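How to sort out a drawer full of binder clips (without buying anything)

Jul 2, 2020

I have read a lot of advice about stationery drawers and I don't believe much of it. Most of it ends with a link to a divided tray. I bought one of those once, a Skurico, and within a month it had binder clips in every compartment, including the long one meant for rulers. So take what follows as one person's method, tested on one desk.

What you need

A clear bit of desk
2 containers with wide mouths, one small and one tall
An envelope for rejects
Half an hour, if you don't stop to look at the old receipts

See-through containers are worth having. I'm usually wary of the idea that you must be able to see everything you own, but with clips it does save tipping the lot out to find one little one. Old jars will do. Soak the labels off first, and don't bother with the special remover sprays, as warm water and a bit of cooking oil shifted mine.

Step 1. Tip everything out

All of it, in one go. Some people will tell you to work through the drawer one corner at a time so that you don't feel overwhelmed. They are binder clips. Tip them out and spread them with the flat of your hand until they are one layer deep.

Take off any that are still holding paper. Put the paper somewhere else and do not read it.

Step 2. Small ones first

Pick out the tiny clips and drop them straight into the small container. Hold it in one hand and pick with the other, as it's quicker than reaching across the desk each time. The big ones stay where they are for now.

Should you sort by colour? My sister-in-law Inese Dambrauskienė does, and her desk looks lovely. I tried it for a fortnight and gave up. I have never once needed a yellow clip. I have often needed a big one. Size is what decides whether it will go round your papers, so sort by size and let the colours fall how they like.

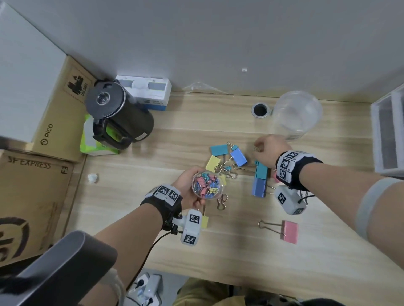

Small clips in the pot, big ones still out on the desk, tall jar waiting at the back.

Step 3. Deal with the handles

The wire handles come out of these things more easily than the makers let on, and any drawer that's been left alone for a few years will have spare ones rolling about in the bottom. To put one back, pinch the two legs of the loop together, line the ends up with the little tubes at the edge of the clip, and let go. It should spring into place. Wiggle it. If it pops straight out again, the wire has been bent too wide, and you can try squeezing it gently with pliers.

I have seen it claimed that every clip can be rescued. I doubt it. If the tube has opened up, you can close it a little, but mine have never held properly afterwards. Two goes and then into the reject envelope.

Match the handle to the clip before you start forcing things. A handle from a bigger clip will look as though it nearly fits, and it doesn't.

Step 4. Big ones into the tall jar

Fold the handles flat against the body before they go in. With the handles sticking out they hook on to each other, and you pull up a chain of four when you wanted one. Don't fill the jar to the top either. Leave enough room to get your fingers in.

Step 5. Thin them out

A box of 400 clips from Disdale seemed like good value when our office ordered it. Rasmus Kuusk and I are still giving them away. Keep roughly what you'd use in a year, and offer the rest to a school or whoever does the paperwork at your club. Ask first, as they may well have a drawer like yours.

Does it last?

I did mine in February and the small pot is still all small clips. The tall jar has a pencil sharpener in it.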